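Open Day at the Trinura Robot Workshop: Frequently Asked Questions

Last updated 6/12/18

Many visitors write to us with the same questions before they come, so we collected the answers on one page. If your question is missing, please use the contact form and we will answer within 2 working days.

When is the next open day?

We hold two open days in a year. The first was in April and the second is in the fall. The exact date appears on the home page when it is fixed with the owner of the building. If you were on the waiting list in April and did not receive a place, you are already on the list for the fall and you do not need to register again.

Where is it?

We are in the old print works in Tavbridge, on the side of the river. The entrance is in the yard and not on the main street. The map on your phone may lead you to the main street, where the door is always locked. Walk under the arch and look for the sign with our name.

How do I come from Haddale?

Bus 832 goes from Haddale station to Tavbridge bridge, and from the stop it is a short walk. Please check the return times before you leave home, because the last bus goes quite early. There are a few parking places in the yard, but they fill quickly and we can not reserve them.

How many people can join?

Up to 50 for the whole day, divided into small groups. Each group has its own start time, which is written in your confirmation. If you come late, we will try to put you in the next group, but we can not promise it.

Does it cost something?

No. Registration is free. If you can not come, please cancel with the link in your confirmation so that another person can use the place.

What will we see?

The visit has a short talk, a demonstration of hand-held grippers, and time to try them yourself. The grippers are the part most people ask about. A person holds one in each hand and does ordinary household tasks with them: picking up a cloth, moving a pillow, putting a small box upright. A camera looks at the work from the height of the head. The recordings are later used for teaching a robot to do the same tasks.

So there is no robot in the demonstration?

In this part, no. The hands are human and only the grippers are of the robot kind. Some visitors were disappointed by this in April, and we understand it, so now we write it clearly. A robot arm is shown in the second room, behind a barrier, and it runs for a short time with each group.

What are the black and white squares on the grippers?

They are markers. Each gripper carries a cube with printed square patterns, and a camera can find the patterns and calculate where the gripper is and how it is turned. Please do not touch the cubes with your fingers. Dirt and scratches make the patterns harder to read.

Why do you practice with pillows and cloths?

Soft things are difficult for a machine. A box keeps its shape when you take it, but a cloth has a new shape every time, and a pillow can slide from its place when you only want to move it a little. We use normal objects from normal shops. In the Nakpan project, which is our work on tidying rooms, almost every task has at least one soft object in it.

Is it hard to use the grippers?

The first minutes feel strange for most people. You lose the feeling in your fingertips and you must look more carefully. Small children may find the grippers heavy, and then a parent can help to hold them. We suggest to begin with the cloth and to leave the small box for later.

Can I bring children?

Yes, from the age when they can follow instructions about safety. Children must stay with an adult during the whole visit. There are cables on the floor and a few low steps in the rooms, so please no running.

Can I come with a wheelchair or a stroller?

The entrance and the second room are on one level. The demonstration room has steps at one side, but you can follow everything from the lower floor. Write to us before your visit and we will keep a good place for you. Strollers can stay in the entrance hall.

What should I wear?

Flat closed shoes, please. The floor is tile and it can be slippery when people come in from the rain. If you want to try the grippers, roll up wide sleeves and take off bracelets. Long hair should be tied back in the second room.

Will I be recorded?

Only if you agree. Before you try the grippers we ask if your attempt may be saved, and there is a form for this. If you say no, you can try them just the same and nothing is saved. Faces are blurred before a recording is used.

May I take photos?

Yes, in the demonstration room. In the second room we ask you not to, as some of the equipment there belongs to partners.

Is there food?

There is water and coffee, but no food. The bakery by the bridge has sandwiches.

Can a school class visit?

Not on the open day, but we can arrange a separate morning for a class. Please write well in advance and tell us the age of the pupils and what they already learned about automation. 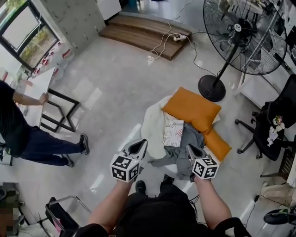
The hand-held grippers, with two orange pillows and a cloth for the tidying task.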